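Wie bringt man einem Roboter bei, eine Kehrschaufel zu greifen?
Eine Kiste, ein Arm und sehr viel Geduld
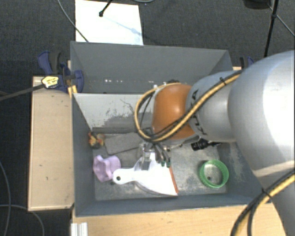

Skemham schrieb uns dazu: Kann man dem Roboter nicht einfach sagen, was er tun soll? Bei meinem Hund geht das doch auch.

Schön wär's. Dein Hund weiß, was ein Ball ist, und er will ihn haben. Ein Roboterarm will gar nichts. Er kennt nur Zahlen: Gelenk 2 so weit drehen, Gelenk 5 so weit beugen. Sagst du »Nimm die Schaufel«, ist das für ihn ungefähr so hilfreich wie »Räum mal auf« für dich.

Deshalb macht man es ihm vor. Dafür gibt es zwei Wege.

Der erste: an die Hand nehmen
Man fasst den Arm an und führt ihn dorthin, wo er hinsoll. Manche Arme haben dafür einen besonderen Modus, in dem sie sich leicht schieben lassen. Der Computer schreibt mit, wie jedes Gelenk dabei steht. So ähnlich hat dir vielleicht mal jemand beim Schreibenlernen die Hand geführt, nur dass der Roboter dabei nicht kichert.

Der zweite: fernsteuern
Der Mensch bleibt ein Stück weg und lenkt mit einem Steuergerät. Das sieht nach Computerspiel aus und ist anfangs ziemlich frustrierend. Mit deinen Fingern spürst du sofort, ob du etwas berührst. Am Steuergerät spürst du davon oft nichts – und schon schiebst du die Schaufel durch die Kiste, statt sie zu greifen.

Warum liegt so viel Kram in der Kiste?
Eine Kehrschaufel ist flach und hat einen Griff. Ein Ring hat in der Mitte ein Loch, und wer dort zupackt, erwischt Luft. Etwas Flaschenförmiges rollt womöglich davon. Jedes Ding muss anders angefasst werden, also muss man auch jedes anders vormachen.

Und einmal reicht nicht. Liegt die Schaufel beim nächsten Mal schräg, kann ein Roboter, der nur eine Bewegung nachmacht, glatt danebengreifen. In unserem Projekt Oltach haben wir das Greifen 459 Mal vorgemacht. Danach träumt man von Kehrschaufeln.

Aus den vielen Beispielen sucht sich ein Lernprogramm heraus, was sie gemeinsam haben. Macht man schlampig vor, lernt es das Schlampige übrigens gleich mit. Darin ist es sehr gewissenhaft.

Zum Ausprobieren
Ihr braucht zu zweit einen Löffel, einen Becher und einen Schal. Einer bekommt die Augen verbunden und ist der Roboter. Der andere steuert mit Worten: »links«, »tiefer«, »zu«. Der Löffel soll in den Becher. Nach 7 Versuchen wird getauscht. Schimpfen ist erlaubt, dem Roboter aber ganz egal.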